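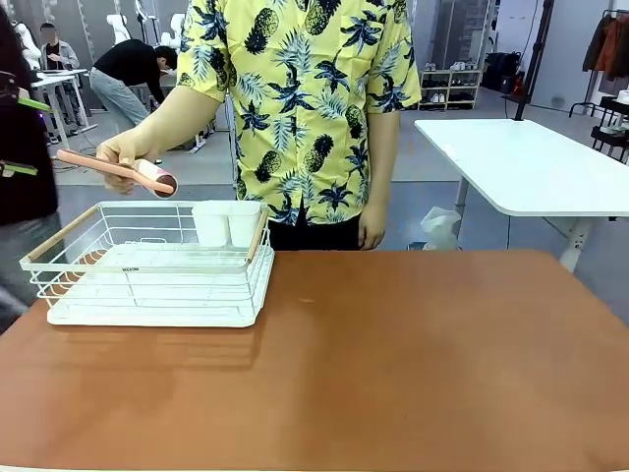
Pink lint roller, white wire dish rack, two white cups.

Dish racks and draining: your questions

I'm Ghazala Kiani and I write the kitchen pages at Corkia from a small flat in Kandton with no dishwasher and very little worktop. I get a lot of post about dish racks (more than about ovens, which still surprises me!), so I've put the usual ones together. Last updated 5 Apr 2023.

Wire or plastic?

Wire for me. I like that the air gets all the way round a mug, and I like being able to see when the tray needs emptying. Plastic ones are lighter and kinder to thin glasses, so if you own a lot of those you may disagree with me, and plenty of you do — I had 11 emails the last time I said this.

Can I get fluff off a rack with a lint roller?

You can if the rack is bone dry. Tea towel fluff catches on the joins where one wire crosses another, and a fresh sheet picks up most of it. Use short dabs along the top rail and don't press hard, or the sheet tears and you've got paper to pick off as well. I wash the rack afterwards, in case any of the sticky stuff has stayed behind. Never use a roller on the inside of a cup, please. Rinse the cup.

How often should the drip tray be washed?

Tip it out every day, wash it properly twice a week. By properly I mean lift the basket off, hot water, washing-up liquid, an old toothbrush in the corners. If you live somewhere with hard water you'll get a chalky line, and white vinegar left on for 30 minutes shifts it.

My rack has wooden handles. Will they go black?

They might, if they sit wet. Wipe them when you wipe the worktop, and every few months rub in a little food-safe mineral oil and leave it overnight. I do mine in November and again in spring. Don't soak the whole basket in the sink with the wood on! I did that with my first one and the ends split.

Cups up or cups down?

Down while they drain, then I turn them up for the last bit so the rims aren't sat on the wire. Some people think this is far too much fuss for a mug and they may be right. 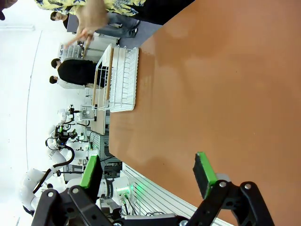

Can I stand a chopping board in the dish rack?

Stand it on its long edge with a gap on both sides, and take it out once the surface feels dry. Leaving a wooden board in overnight keeps the bottom edge damp, and that's the edge that warps.

What if the coating has chipped?

Depends where. A chip on the top rail can be dabbed with enamel touch-up paint, provided nothing you eat off touches it. If it's down where the plates stand, rust will follow and it marks china, so I'd replace the rack. Sorry, I know that's not what anyone writes in hoping to hear.

Where do you put the rack when people come round?

On top of the fridge, dry, with the tea towels in it. It's not pretty but it frees up enough space for the salad and a couple of bottles. Before that I kept it in the bath, and somebody always wanted the bathroom.

Which rack do you use yourself?

A Drenik at the moment, the two-row one. Before that I had a Baloch, which held more but took up the whole left side of the sink and drove me mad. Measure your worktop first — depth as well as width, and remember the tray is usually wider than the basket.

Can I send in a question?

Please do, through the contact form. I read all of them and answer when I can, though stains and anything involving limescale go to the front of the queue.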